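Putero finger kit, second look

Reviewed by Dilek Aksoy, updated 8th August

Had these on the bench a while now so quick notes before I forget. Short version - good pads, annoying screws, would buy again.

What you get: one pair of fingers, black rubber pads, bag of bolts, a leaflet. Paid 61 for the lot. The Wunham set is 90 and comes with a mount plate, so factor that in if you dont have one.

Fitting. Fiddly. The bolts are short and the leaflet skips the bit where you zero the opening first. Do that first. Lost a morning to it.

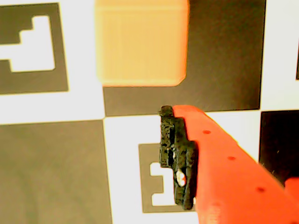 Wrist camera next. Bright colours blow out quickly under our lights, so turn exposure down before you blame the detector. Marker board was fine once I'd done that. Aarne swears by fixed exposure and I've come round to it.

Pads are the reason to get this kit. Rough, grippy, a bit of give. Wunham's are smooth and I had to squeeze harder on the same cubes, which the motor doesn't love. Downside - the rough stuff sheds crumbs for the first few days. Wipe the table or your background subtraction goes odd.
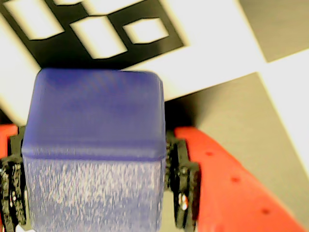 Controller side, no drama. Ran it off the Asov box with force limit at 2 and left it. Default closing speed is too high for light parts, I'd halve it. Config file is readable at least, and the units are writen next to each value, thank you whoever did that.

Gripes: no spare pads in the bag, and they're glued so swapping one means a knife and some patience. Spares promised for September according to the shop.

Wunham still wins on alignment out of the box. For cubes and small boxes I'd take the Putero. Haven't tried anything round yet.

4 out of 5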